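# The Machine That Hates a Plain Wall

The cell at Pirkier has one job, and it does it 1000 times before anyone is allowed to touch the real arm. Turkport, the small outfit outside Guimarães that owns it, keeps a simulated twin of the gripper in a simulated room, and every change of fingers, firmware or mood gets tried there first.

I had pictured robot maintenance as oil and swearing. There is swearing. The oil has been replaced by a file named Kurken, the setup script, which decides where the jaws sit, how wide they open and how hard they close. It is 448 lines long, and 271 of them are comments, several of them rude.

The routine goes like this. Load the room. Open the jaws to their full spread and leave them there. Look through the wrist camera and check that both fingers come up level at the tips. If one rides higher than the other, the zero is off, and you go back into Kurken and nudge a number in the third decimal place - a thrilling way to spend a morning. Then bring the hand down toward something awkward and find out whether the thing is anywhere near the middle of the grip.

It usually isn't. Last December an update moved the wrist offset by 2 millimeters, and for a week the simulated arm closed with great confidence on air. The real arm, mercifully, was still on the old version. The fix took a minute. Finding it took the week, most of it spent blaming the mesh of the object, then the physics engine, then the coffee.

Awkward objects are the point. Boxes forgive everything. Give the hand something with sloping sides and the first finger to make contact pushes the whole affair sideways, so the approach has to be centered before the jaws begin to move. The current test piece is a brown wooden A-frame, and the open jaws still have it far too close to the left finger.
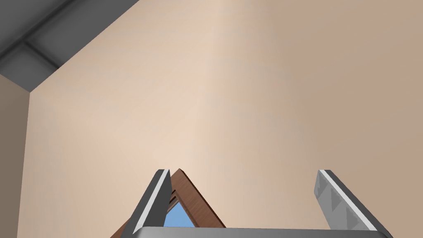

The correction goes in at the wrist, never at the fingers. Kurken has a comment about that too, in capitals, and the next run is queued behind it.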